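Hand notebook, Arriaga bench
July, 7:40 in the morning, coffee adequate

Picking up from the last entry, where I promised to stop changing two things at once. I have kept that promise for most of a page.

Setup as left by the previous shift: Oter controller on both arms, Zoteris firmware on the hands, wrist camera on, head camera on. Objects are the pumpkin buns, the lavender plate and the teal mug. The plan was to run the same pick with the wrist view driving the final approach, then with the head view doing it, and to see whether the extra camera earns the cable it costs us.

First finding, before any motor moved: the wrist camera sees mostly wrist. There's a great slab of black housing across the left of the view and a finger over the thing we want to pick up. I had the exposure on auto, and auto looked at a white table and black plating and settled on a compromise that suited neither. Locked it. Orange now comes out as orange.
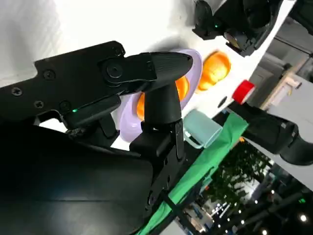
Chiyo Shibata
End effectors and calibration, Unbridge

Right, the exposure. Locked at whatever it was when Evaristo stopped complaining, and the value is in the config with his initials beside it so we know where to send the flowers. The segmentation still splits the bun in two whenever a finger crosses the middle of it. Each half gets its own centroid and its own confidence score, and both are very proud of themselves. I merged any two blobs of the same colour with a finger mask between them. It's crude. It also merges two separate buns if they happen to line up behind the finger, so don't put them there.

Ferenc's objection, noted here because he asked for it in writing: the merge hides a real problem, namely that the camera is on the wrong side of the hand. He'd like it moved outboard. I'd like that too. The bracket would need to be redrawn and the cable would have to cross the joint, and we have already eaten one cable this summer.

10:15. Over to the head camera. The view is much calmer, with both hands coming in from the bottom and everything else laid out in plain sight. Ran plate detection first, as it's the easy one. It got confused by glare on the rim and decided the plate was slightly egg-shaped. Turned the overhead down a notch and it changed its mind.

The table is no help. It's glossy enough that every light in the building gets a second career as an obstacle. The pale grid lines, on the other hand, are handy for checking the homography by eye, and I'd miss them if someone swapped the top for something sensible.
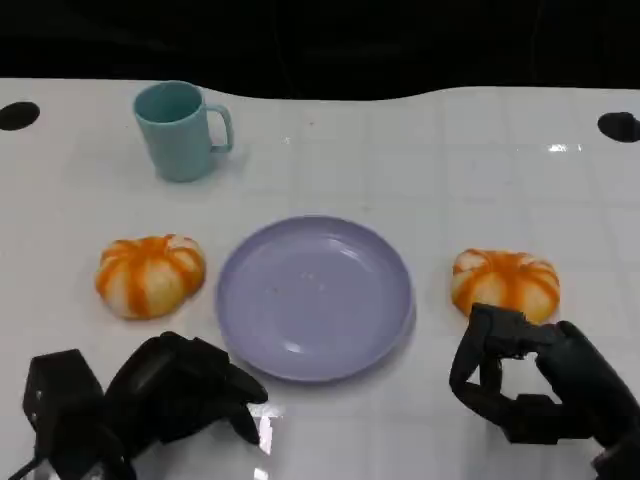 So with the lighting settled I went on to the controllers, which was meant to be the whole point of the day. Position mode closes the fingers to a commanded pose and holds there regardless of what is in the way. Current-limited mode closes until it meets resistance and then leans. On paper the second is obviously what you want for a bun. In practice the finger links have enough friction of their own that a low limit stalls them in mid-air, gripping nothing with great tenderness.

Limits tried, in the controller's own units, which Oter's manual declines to relate to anything in physics:

2,000: the thumb stalls before contact. Fingers arrive, thumb sends regrets.
4,000: everything arrives. Bun takes a dent, then mostly forgives us.

Somewhere between those is a number I can live with, but the thumb and the fingers want different ones and the interface only takes one per hand. Nayeli found an undocumented register that looks like a per-finger scale. We wrote to it. The left hand twitched, though we were addressing the right, so that's a second undocumented thing. Both are now in the log and I have stopped writing to registers for today.

Interim setup, for whoever is on next: position mode for the approach and the first part of the close, then switch to current-limited for the squeeze. The switch itself causes a small lurch. Damián says the lurch is the integrator carrying its state over, and that resetting it at the switch would fix it. He's probably right, and he's off until the afternoon, so the lurch has the morning.

Keep the left hand parked low and near the front edge while the right is working. If it comes up any farther it shadows the plate and the detector goes looking for a darker, smaller plate that lives inside the first one.

14:30. Integrator reset is in. Lurch gone. Damián was gracious for two full minutes.

Bun to plate, right hand, head camera for the coarse part and wrist camera for the last stretch. The approach from the right is the better one: the fingers come over the top, the thumb goes under the near side, and the arm cable stays well clear. Coming in from straight ahead puts the wrist cable loop near the head view and the tracker develops an interest in it.

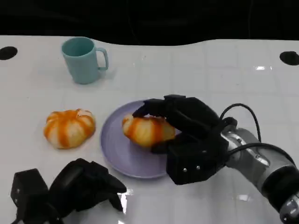 Why bother with the wrist camera at all, if the head camera sees everything?

It sees everything until the hand gets there. Once the fingers are over the bun, the head view is mostly knuckles, and the near side where the thumb has to go is the first part to vanish. The wrist view is ugly, but it's close, and it moves with the hand.

Log is up to run 156. Runs before the integrator reset are tagged "lurch" and shouldn't be used for any grip force plots, however nice they look.

Still to do:
Ask Oter what the units are. Ask again.
Separate thumb limit, by official means if such exist.
Redraw the camera bracket, outboard, for Ferenc.
Find out why the left hand answers the right hand's mail.
Mug by the handle. Evaristo has volunteered, in his absence.

Arms parked, 17:50. Hands left open.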